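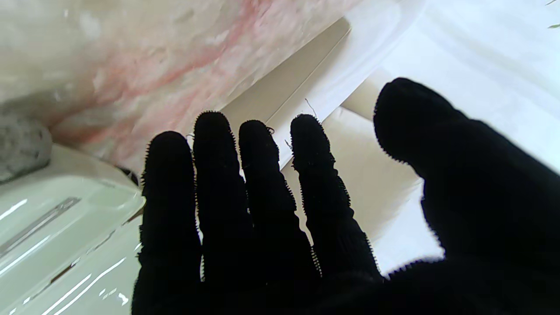
Nuldale Glove and Mitten Pattern Collection - Data Card

Version 2, released October 28, 2020

Summary

The Nuldale collection brings together written knitting patterns for gloves, mittens and wrist warmers, transcribed from printed leaflets and handwritten notebooks held by the Nuldale Textile Archive. It contains 590 patterns in plain text, each with a short catalogue record. The collection is intended for textile historians, teachers of hand knitting and anyone studying the language of craft instructions.

Contents

patterns/ - one text file per pattern, named by catalogue number
records.csv - one row per pattern, with the fields listed below
abbreviations.txt - knitting abbreviations found in the sources, with their expansions
changes.txt - differences between this version and the first

Fields in records.csv

id - catalogue number
title - title as printed or written; blank where the source has none
garment - glove, mitten, fingerless glove or wrist warmer
size - size as stated in the source, not converted
yarn - yarn as stated, including trade names
needles - needle size as stated, with the system used (metric, old British or unknown)
construction - flat or in the round
thumb - side gusset, palm gusset, straight opening or other
source_type - leaflet or notebook
condition - complete, part missing or unclear

Sources

Most of the leaflets came to the Archive with the papers of the Biviretti spinning mill, which issued patterns to accompany its yarns. The notebooks were deposited by private families. Among them are 2 notebooks kept by a glove knitter who supplied the Toma outfitting shop, and these give finger lengths and finishing notes in more detail than any of the printed material.

Transcription

Each source was scanned at 300 dots per inch and typed by hand. Valentin Lüthi and Ottilie Gasser carried out the transcription; Annelies Marti checked every pattern against the scan. Original spelling has been kept. Errors in stitch counts have also been kept and are marked with [sic] where the checker was certain of the mistake. Words that could not be read are shown as [illegible].

Row and round numbers were added only where the source uses them. Line breaks follow the source in the notebooks but not in the leaflets, where narrow columns made the text difficult to search.

The scans themselves are not part of this release. They may be consulted in the reading room by appointment.

Known limitations

Adult sizes are far more common than children's sizes. Charts for coloured work have been left out, and patterns which depend on a chart are marked "part missing" in the condition field. Needle sizes recorded as "unknown" should not be assumed to be metric.

Some leaflets were reissued with small changes to the yarn or the cuff. Reissues are entered as separate patterns, and users who wish to count distinct designs will need to group them by title and construction. The grouping published with the first version was withdrawn in March after several wrong matches were reported.

The garment field was assigned by the cataloguer. Earlier sources use "mitten" and "mitt" loosely - the title should be checked before any conclusion is drawn about usage.

Permitted use

The transcriptions may be copied and adapted for teaching and research, provided that the Archive is credited. Commercial publication of individual patterns requires written permission.

Maintenance

The collection is maintained by Rajkumari Rastogi. Corrections should quote the catalogue number and the line concerned. The records were prepared in the Pulodix cataloguing system, and the export was written by Jonas Nägeli. Field names will remain unchanged in later versions.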